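**Malix opens its new weigh-it-yourself bean counter on September 9, 2018**

Hi, I'm Bernadette Ní Chonaill, and I run Malix, the dry goods shop on the corner by the bus stop. I've never written a press release before, so please bear with me – I'm mostly just excited! We're opening a bean counter, and I mean a real one, with beans on it. 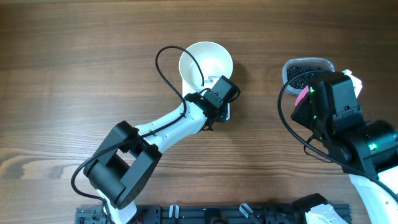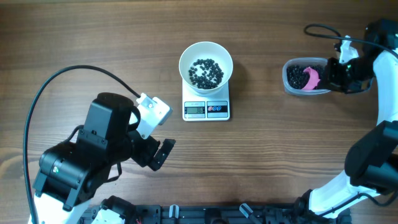
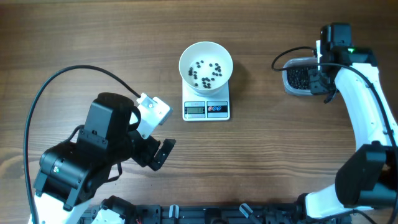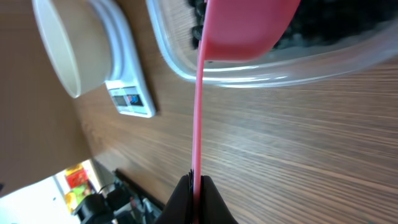

*At the wooden table, from the white cup in the first picture to the pink scoop in the last.*

The idea is about as simple as it gets. You take a scoop, you dip into the black beans, and you weigh out what you want in a bowl on a little kitchen scale. If supper is for one, buy supper for one. I got so tired of selling people a big bag in March and hearing in the fall that half of it was still at the back of the cupboard (mine too, I admit).

We'll start with 32 kinds of beans, peas and lentils, and there's room on the shelves for 46 once I've made up my mind about the chickpeas. Bring your own jar or cup if you have one. We'll weigh it empty first and write the number on the lid in grease pencil, so you only pay for what goes in. Paper bags are free.

My business partner, Inès Maillard, picked the bowls, and she was very firm about it. "I wanted a wide rim, so people can spread the beans out and have a good look before they buy," she says. "My grandmother checked every bean for stones and I still do. Black beans in a white bowl, you see everything."

She'll be giving short cooking talks on opening day, too – soaking, salting, when to throw in the bay leaf – and she'll happily argue with anyone who salts at the end. Come hungry, as there'll be soup for up to 90 people and I'm not making a second pot.

Doors open at ten and we close at four. Malix is at 141 Posier Street, with the bike rack out front and parking behind the building. Reporters are welcome to stop by the day before, when we'll be filling the last of the containers. Just knock hard on the side door and ask for Bernadette or Inès.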